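Tracking down a hum in an old stereo amplifier

The Braleck integrated amp has been on the bench since June with a low, steady hum in the left channel. It's there with the volume at zero and it doesn't change with the input selector, so the preamp stage was ruled out early. What follows is mostly for my own records, but the Braleck service notes are thin and someone else may be chasing the same fault.

First measurement was DC offset at the speaker terminals, inputs shorted, no load. Right channel read 9 mV. Left read 13 mV. Both are fine for an amp of this age, so the output stage wasn't obviously in trouble and I stopped worrying about cooking a speaker.

Next, the supply. A full-wave rectified supply on Australian mains puts its ripple at 100 Hz, while a ground loop or stray field from the transformer tends to show up at 50 Hz. On the scope the hum was plainly 50 Hz with very little at 100. I had already ordered replacement filter capacitors on the assumption that they'd be dried out, and they are now in a drawer. Measure first, order second.

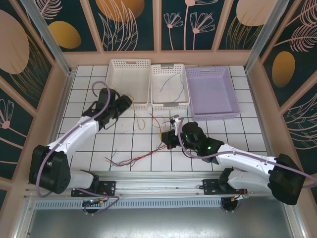 With the supply cleared, the remaining suspects were the ground wiring and the position of the signal leads relative to the transformer. The Braleck uses a star ground bolted to the chassis behind the rectifier. The bolt was tight but the lug for the left channel had a dull grey film on it. I cleaned it, refitted it with a new star washer and measured again. The hum dropped slightly, although not enough to call it fixed.

The left input lead was the real offender. A previous owner had fitted a longer one, an unbranded shielded cable, and tucked the excess down beside the transformer. The shield was also grounded at both ends, at the socket and at the board, which makes a nice loop for the transformer to induce current into. The original lead in the right channel is grounded at the board end only.

I replaced it with a length of Drasix shielded cable, cut to match the right channel, with the shield lifted at the socket end and covered in heatshrink. I also twisted the AC secondaries together over their full run to the rectifier, something the factory should have done. It takes a few minutes and costs nothing.

A note on wire colours, as the Braleck doesn't follow any convention I can identify. Don't assume red is positive anywhere in an old chassis. Trace each run with the meter and label both ends before desoldering anything.

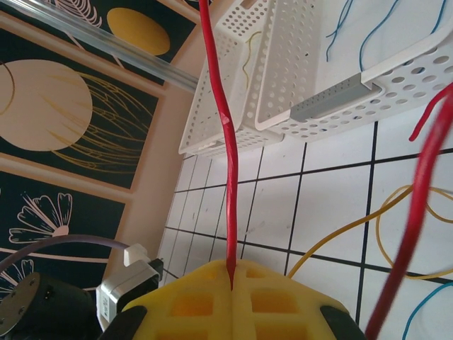

Red, yellow and blue wire, with the white baskets behind.

After reassembly I left it running into dummy loads for 20 minutes and measured again. The 50 Hz component in the left channel is now level with the right, and both sit close to the noise floor of my meter. With an ear against the tweeter there is a faint hiss and no hum.

Still to do: the balance pot is scratchy, and one of the two dial lamps is out. The Ghauri tuner that goes with this amp has a fault of its own, with the stereo indicator dropping in and out on weaker stations. I suspect alignment and will write that one up separately once I've borrowed a signal generator.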